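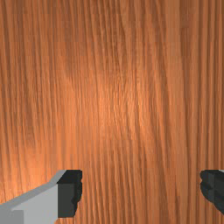
Skukico Materials Group — Coatings and Finishes Team

Progress report on the Sorrentino finish trial
5 July 2026
Prepared by Ottavio Orlandini for Settimio Fiore

Work in this period covered application trials of the low-solvent clear finish and the first stage of abrasion testing. The project remains within the approved scope. No change to the end date is requested.

Of the 3372 test panels ordered from Rullorby, 3244 were accepted at intake. The remainder were outside the moisture limits and have been returned for credit. Accepted panels were sanded, numbered and stored in the conditioned room before coating.

Spray application gave an even film at both target thicknesses. Roller application left lap marks at the higher thickness, and the viscosity was lowered in May to correct this. Marks are still present on wide-grained stock when the second coat goes on too soon. The recoat interval has been extended and the work instruction updated.

Abrasion tests run for up to 500 cycles per panel. Results for the thin film are complete and meet the specification. The thick film set is half done. One test head was out of service for 10 working days while a bearing was replaced, and the affected panels will be rerun.

Color stability data are not yet available. Skikedon has the exposure cabinets and will send readings at the end of the current cycle.

Spending is slightly under plan, mainly on consumables. The return credit from Rullorby has not been booked.

Next period: finish the thick film set, rerun the affected panels, and begin the household stain tests — coffee, oil and dilute ammonia. A decision on the roller method is needed from Settimio Fiore before the second batch of finish is ordered.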